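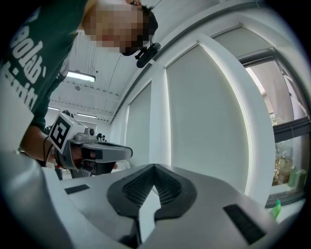 Iason Gkikas got to Starnar at ten minutes before the doors opened, and the woman at the desk gave him a sticker to write his name on. He wrote IASON and then, because there was room, GKIKAS. It was an open day and he was the first one there.

He had driven 70 miles. His daughter had sent him the notice in December, when it was still only a plan, and again in the spring with the date filled in. She worked on the second floor. She had said she would be busy most of the morning and that he should take the tour like everybody else.

The tour started when there were enough people to make a group. A tall man named Drakos led it. He walked backward and talked about the building, which had been a shoe warehouse, and about the heating, which had given them trouble. A boy asked when they would see the robots. Drakos said soon.

Upstairs, people were working with the grippers in their hands. Iason had expected the machines to be doing it. He watched a young man squeeze a trigger, close two fingers on a sponge, carry it over to a tray and let go. Then the young man put the sponge back and did it again.

"He's teaching it," Drakos said. "Every time he does that, it gets recorded. Later the arm learns from the recordings."

"How many times?" the boy's mother asked.

"For the sponge? We're at 2,951."

She laughed, and then saw that he was serious.

Iason looked for his daughter and found her by the windows, showing a retired couple how to hold the handle. She saw him and lifted her chin, the way her mother used to across a room. She didn't stop talking. He stayed with the group.

They were each given a turn. The task was to pick up a cup by the rim and set it upright on a saucer. The boy did it right away. The mother did it. The retired man dropped the cup and said a word, and his wife apologized to the room.

When it was Iason's turn, it was his daughter who handed him the gripper.

"Two hands if you want," she said. "It's lighter than it looks."

"I know how to hold a tool."

"I know you do."

He had worked at Stastwood for most of his life, making chair legs and then stair rails, and at the end running the big lathe that did the work of the men he had started with. He had never hated the lathe. It was loud and it was accurate. What had bothered him was that whoever set it up had never turned a leg by hand, and so it made a cut at the ankle that no one would make, and they had sold chairs like that for years.

He squeezed the trigger to see how far it traveled. He squeezed it again. Then he brought the fingers down on the cup, slower than the others had, and tipped his wrist a little before he lifted, so the cup came away from the table at one edge first. He set it on the saucer the same way. It didn't make a sound.

"Why did you tip it?" his daughter asked.

"You always tip it. If it's stuck you'll feel it."

"Stuck how?"

"Somebody spilled something. It's a cup."

She wrote that down on the back of a schedule. Drakos had started moving the group along to the room with the arm in it, the one they called Clirker, and the boy was already through the door. Iason began to follow.

"Do you want to do some more?" she said. "I need 90 by lunch. We're behind."

"Are these ones you keep?"

"If you sign the form."

He signed the form. She put a cup in front of him, and he picked it up and set it down. She moved it a few inches to the left and he did it again. Through the door he could hear Drakos explaining the arm, and people clapping for something it had done.

"Don't try to be the same every time," she said. "Just do it how you'd do it."

"It comes out the same."

"That's fine too."

After a while she brought him a stool. He didn't want it, but he sat. She poured a little juice on the table, put the cup down on top of it and stood back, and he reached over and tipped his wrist.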